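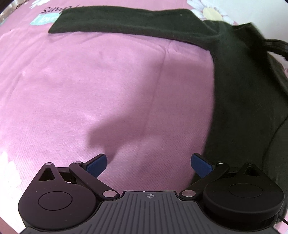

Manee Prasertsri reckons the hanging wire on the east wall should come down altogether and the works on paper go onto magnets, and her comment is copied in here so it stays with the rest: "The wire creeps. Anything over a kilo drops a couple of millimetres by the second week and the row goes out of line. Magnets or screws, pick one." Agreed for the paper. Not agreed for the framed panels, see further down.

May 8, 2019

Hang tests for the July group show, Skatusero room. Walls are painted MDF over studs at unknown centres. Stud finder gives different answers on each pass, so the stud line was marked by drilling pilot holes below the skirting cap.

Paper works (Aparecida's monotypes, Roland's ink sheets)
Steel tacks set flush in the wall, neodymium discs on the face, a slip of blotter between disc and sheet. Tested on offcuts of the 300 gsm cotton stock. Two discs along the top edge held, but the lower corners lifted when the side door was opened. Four discs held with the door open and the fan on high. Discs leave a faint ring if the blotter is left out. Left it out once, on an offcut, ring still there after an hour under glass.

Roland Horrocks wants the discs painted to match the wall. Tried the wall acrylic straight onto nickel. Scratches off with a thumbnail. Etch primer next, one coat, leave overnight. 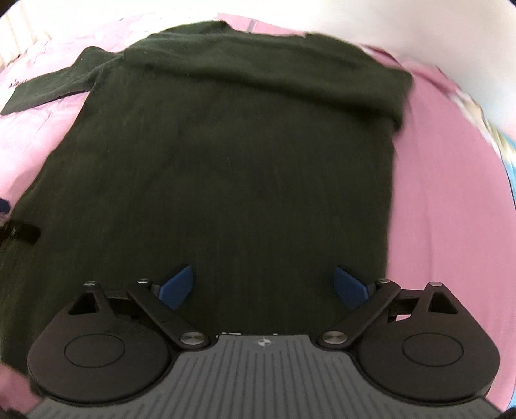
Dark green knit on pink.

Framed panels
Staying on wire for now, but doubled and tied off with a crimp at each ring. Old crimps from the Pearce box are the wrong gauge and slip under load, so they have gone in the scrap tin. Centre line set at 1500 mm from the floor, then lowered by 82 mm after Tania Samarakoon checked sightlines from the bench. New centre line is 1418 mm. Marked in pencil on the door jamb, please don't paint over it.

Lighting
Meter readings at the centre of each sheet, main track on, blinds down. Highest reading was 651 lux on the sheet nearest the window end, far too much for dyed inks. Swapped that head for the Zutura flood with the dimmer at its lowest stop. It flickers at that setting. Swapped again for a Skeveck with a neutral density filter, no flicker, colour slightly green on white paper. Periklis Kontogiannis has a minus-green gel somewhere and will look.

Labels
Foam board curls when the heater is on. Going back to 2 mm grey board with the text sheet mounted by dry tissue. Cut size not settled. Aparecida Furtado asked for titles in Portuguese first and English under, which pushes the longest one to four lines at the current type size.

Still to do
Etch primer on discs, second coat of acrylic over it.
Weigh the three heaviest frames on the parcel scale.
Re-read wire drop on the test frame next week, same pencil mark.
Order crimps in the right gauge.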